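The Quote Is the Easy Part

What a robot hand costs a mid-sized company after the invoice has been paid

The number that gets a robot project approved is nearly always the wrong number. It comes at the top of a quote, it covers a machine and a crate, and by the time the finance people have stopped asking about it, three or four other numbers have moved in underneath.

Prudwood, a contract packer with two buildings and a habit of saying yes to odd jobs, spent last winter working out whether to put a robot with a fingered hand on its returns line. I sat in on a good part of it. The company had two bidders, Marodow and Sani, and a spreadsheet that started with 11 rows. When I last saw it there were 70.

Most of the new rows were boring, and most of them were real. Freight was missing from one quote. Training was "included" in both, which meant a day and a half in one case and a link to some videos in the other. Marodow wanted $2,337 a year for software updates, starting in the second year, on a page that came after the signature block. Sani had no such fee but would not say what happened to the software when the warranty ran out. I asked twice and got a brochure.

Then there were the fingers. A plain two-jaw gripper is a dull thing and will probably outlast the person who bought it. A hand with several jointed fingers has pads, covers, screws and small bearings, and every one of them is a part number. Sani priced a replacement fingertip set at $800 and suggested keeping one on the shelf. Asked how long a set lasts, the sales engineer said it depends on the application. Of course it does. So does the budget.

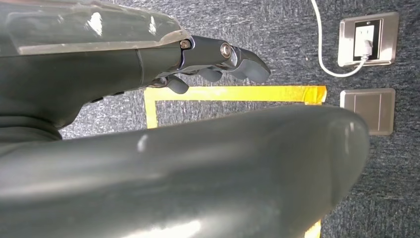
Floor space is another row people leave out. A robot arm takes up its footprint plus everywhere the arm can swing, plus room for a person to stand and swear at it. At Prudwood that came to more than the returns line could spare, and the line would have to shift toward the loading doors. Moving it meant new power drops. An electrician quoted $4,000, and the robot vendors were quick to point out that this was not their cost. True enough. It was still somebody's.

I don't think either bidder was dishonest. They sell machines, and they answer the questions they are asked. The trouble is that buyers ask about payload, reach and speed, all of which are on the data sheet already, and skip the dull ones. Who comes out when it stops, and from how far away? Can our own people swap a finger, or does that void something? What does it cost to teach it a new box?

That last one nearly sank the project. Prudwood's customers change packaging all the time, and the payback figure in both proposals assumed they wouldn't. When the operations team put in a half day of setup for each new item, the two-year payback became four. With a spare hand in the budget it went past five, and at that point the room got quiet.

There is a rental option, through a leasing outfit called Skutus, and I expected to like it more than I did. The monthly rate looks gentle. Read down and you find a minimum term, a return inspection and a clause on "excess wear to end effectors" that never defines excess. On a hand with fingers, I would want that sentence rewritten before anything else got signed.

Prudwood has settled on a paid trial with one machine, 12 weeks on its own goods, with its own staff doing the changeovers. The fee comes off the purchase price if they buy. Marodow agreed in February, after some grumbling. Sani is still thinking about it - a poor sign, in my view, from a company so sure of its payback math.

The spreadsheet has a tab for the trial now. The column for unplanned stops is the widest one.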